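**Trallness Assembly Rule** - local ordinance on protest permits, town of Trallness. Passed in June, 173 votes to 15 at open town meeting. Covers marches, rallies and picket lines on public streets.

## Background

Drafted by Catherine Kerr after a march on Villca Road blocked traffic. Earlier rule was one paragraph long and mostly ignored.

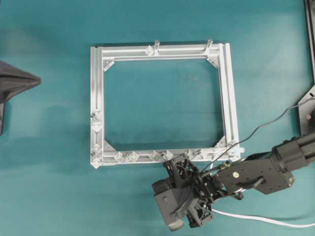

## Provisions

- Permit needed for groups over 264
- No fee for sidewalk pickets
- Denials must be in writting, with a reason

## Dispute

Rhona Mowat argued the size limit was picked at random and sued. Case still open. A petition to repeal drew around 3,000 names - some from outside town, wich the clerk threw out.
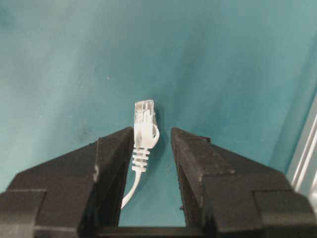

*A small white Ethernet cable.*

## See also

Hanimham parade permits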